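10/09/2024

Up at five again, magpies going off in the gum out the back like they pay rent. Couldn't get back to sleep so made tea and did the seed list. Then lost the seed list. It was under the fruit bowl.

Soil's finally warm enough, I reckon. Stuck my hand in the bed by the tank and it didn't hurt. Tomatoes stay on the windowsill a bit longer, I don't care what Crisanto says. He put his in last week and covered them with milk bottles and he'll be smug all summer if it works. Frost in the paddock at Hodgate on Sunday morning but, white right up to the fence.

Bitter melon – two seeds up out of the lot. Two! Nicked the ends with the nail clippers like Imelda showed me, soaked them overnight, wrapped in wet paper towel on top of the hot water system. Did everything right. Old seed probably. Packet was in the ute's glovebox since who knows when, so my own fault. Snake beans not even trying yet, too early, leave them be.

Rang Imelda about more seed. She was at work and whispering. Trinidad has a jar, she says, saved from the big vine that went over the chook shed roof last year, but I have to ask her myself and I have to ask nicely, she's still dirty on me about the trellis. I gave the trellis back! It came back with a bit missing, that's all. Will take her a lemon cake. Need butter.

Broad beans in full flower and leaning all over the path. Strung them up with baling twine before lunch, did a shocking job, looks like a crime scene. Bees everywhere though, which is good, last year hardly any. Black aphids on the tips of the end row, pinched them out and fed the tips to the chooks. Could have eaten them ourselves. Forgot.

Garlic looks yellow at the bottom leaves. Too wet? Not enough feed? Consolacion said seaweed and Angelica said leave it alone, and those two haven't agreed on a thing since the plot boundaries got redone. Gave half the row seaweed and left the other half. Mark which half!! (Seaweed = shed end.)

Compost delivery was meant to be between eight and ten. Came at quarter past one. Bloke dumped the lot across the driveway instead of on the tarp, I'd pegged the tarp out and everything. Invoice says $121, quote was $93, the diffrence is "local delivery" apparently, which I would have thought was the 93. Rang, got the recording, rang again, got a girl who was nice about it and couldn't do anything. She'll get someone to call. Righto.

Shovelled till my back went. Maybe a third shifted. Car's stuck in the carport till the rest is moved, so that's tomorrow sorted. Smells alright at least, proper dark stuff, a few sticks and one bottle top.

Came in after that and sat at the desk with the heat pack to do the water bill and the order for shade cloth. Chair's too low, always has been, knees up round my ears, no wonder about the back. Got down on the floor for a look underneath and then had trouble getting up off the floor. Must look the chair up properly.
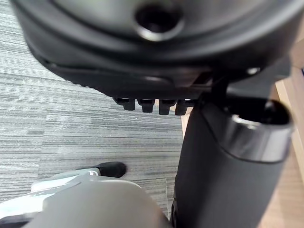 Under the seat. Black plastic, round hole, row of four little tabs.

Didn't order the shade cloth. Thirty or fifty per cent? Lettuces cooked under the thirty last December, but the fifty made everything leggy at Angelica's. Ask her what she'd buy now. Also ask for my good secateurs back, red handles, she's had them since the grapes.

Rain tank three quarters. Letter from the water people says they want 2,000 off everyone for a new meter set up out on our side, payable in bits. Read it twice, put it behind the toaster. Will ring when I'm calmer.

Tea was eggs and silverbeet, again. Silverbeet is bolting so it's that or the chooks get it. Five eggs today, the brown hen has stopped sulking and is back on the nest.

Tomorrow: compost. Butter, lemons (Crisanto's tree, he won't notice). Second lot of melon seed if Trinidad comes good. Take the beer trap out to the strawberries, slugs got three more crowns overnight. Wash gloves. Ring compost mob before nine.

Wind's getting up. Hope the tarp's – no, tarp's not holding anything down, is it. Going out to put bricks on it.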